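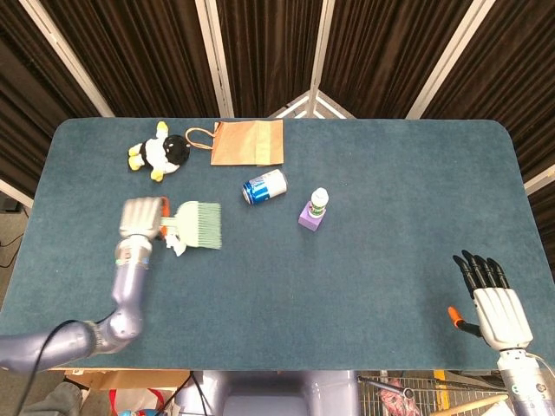
A paper bag with a twisted paper handle, lying flat on a cloth-covered table beside a plush penguin.

Twisted-handle paper bag

A twisted-handle paper bag is a carrier bag made of paper, most often brown kraft, with a loop of twisted paper cord on each side of the opening. It is used in shops, bakeries and takeout restaurants, and in homes for storage and gift giving.

Construction
The body is folded from one sheet and glued along a side seam. The cord ends are set between two strips of paper, and this patch is glued inside the mouth of the bag. Most bags have side gussets and a flat bottom, so they stand upright when open and fold down for shipping. Creases from the first folding usually stay visible.

Handles
Cord is wound from narrow strips of paper. The Grerno guide to shop packaging lists a cord length of 19 cm above the patch for small bags. Handles tend to fail at the glue and seldom in the cord itself. Flat handles, made from folded strips, are cheaper but less comfortable with heavy loads.

Reuse
Dry bags can be used many times. In a household survey in Tarthorpe, Veerle Smits found that 90 bags had been kept for a second use, mainly to hold toys, empty cans or old newspapers. Greasy or soaked bags are generally not accepted with paper recycling.

See also
Gusset
Kraft paper
Shopping bag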